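Produce stand, part three: filling the bins
12 July 2022

The stand from Grotley has been up long enough for the joints to settle, so this post is about stock. Readers who want the assembly notes will find them in part two, including the business with the leg bolts.

To recap, the practice shop at Wetham is used for teaching people how to set out and keep a greengrocery display. Real vegetables last a few days under the lights and then have to be thrown out. Imitation ones cost more on the first day and nothing afterwards. The budget was 600 pounds for everything that goes in the bins, delivery included, and I spent 301 of it on the first order from Postma.

Weight was the first problem. A foam pepper weighs very little and moves when its neighbour is touched, so a heap that looks sound will slide forward as soon as a piece is taken from the bottom. The raised rim stops most of this. For the peppers I also put a strip of non-slip drawer liner on the base of the bin, cut 17 mm short of each side so that it doesn't ride up at the corners.

The second problem was order. I tried sorting by size, with the smallest items at the front, and the result was hard to read from a standing position. Sorting by shape worked better. Bulky items go nearest the corner, long items are laid side by side behind them, and the small loose ones are heaped at the back, where a bit of untidiness does no harm. Neighbouring bins should also differ in colour - two greens next to each other are fine provided one is clearly darker.

Napa cabbage is the awkward one. The heads are wide at the leaf end and narrow at the stalk, so they won't stack squarely. Laid diagonally and overlapped, they hold. Cucumbers need no technique beyond keeping them parallel.
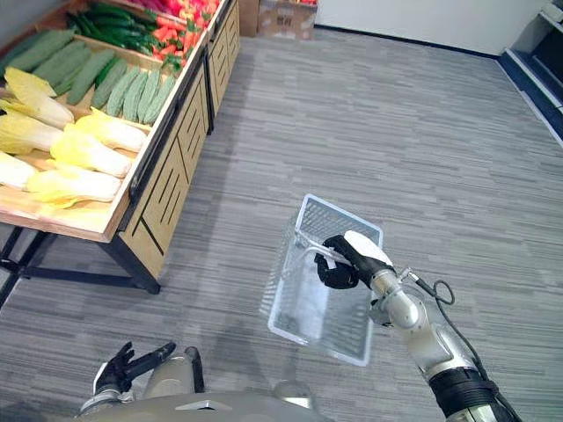 Does imitation produce need washing? Dust it with a dry, soft brush every couple of weeks, and use a damp cloth with a drop of washing-up liquid on anything greasy, keeping water away from the stems.

The Trornum catalogue lists aubergines and spring onions in packs of 48, which is far more than I have room for. I have asked whether they will split a pack. If they won't, the remaining money goes on price card holders, the clip-on sort with a flat back, as the round-backed ones I tested turn on a wooden edge.

Part four will cover the cards and lettering, probably in August. I still need to measure the side panels before I order anything that clips to them.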